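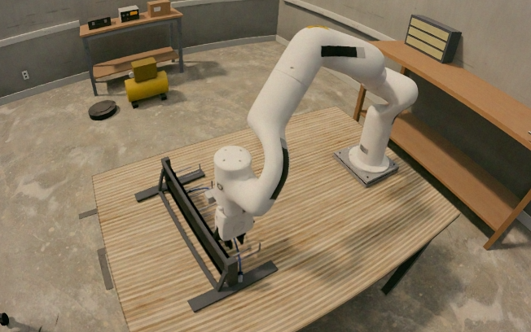 Notes > Workplace automation > Cable cell

Search this site Go

26 February 2023

The cable hanging step at Boneo goes over to a robot arm in June. We modeled the cell first: one arm, one gripper, one rack with hooks, blue cables. Each cable is gripped near its connector and hung on the rack.

Cable is a poor subject for simulation. Stiffness varies by batch, and our model uses a single value. Of 3000 simulated runs, the bad ones mostly ended with the connector snagged on the rack.

Nandini Sastry has run this station by hand for 6 years. She reviewed the runs and asked for a slower approach at the hook, which we added. She also pointed out that she checks each connector while hanging it. The arm does not. That inspection now needs its own step, and her job description is being rewritten to cover it, along with fault recovery. The pay grade is still open. Narayanan Annamalai has the draft.

Next: fixture tolerances, then the stop button layout.

Contact | © Skiltano notes | Back to top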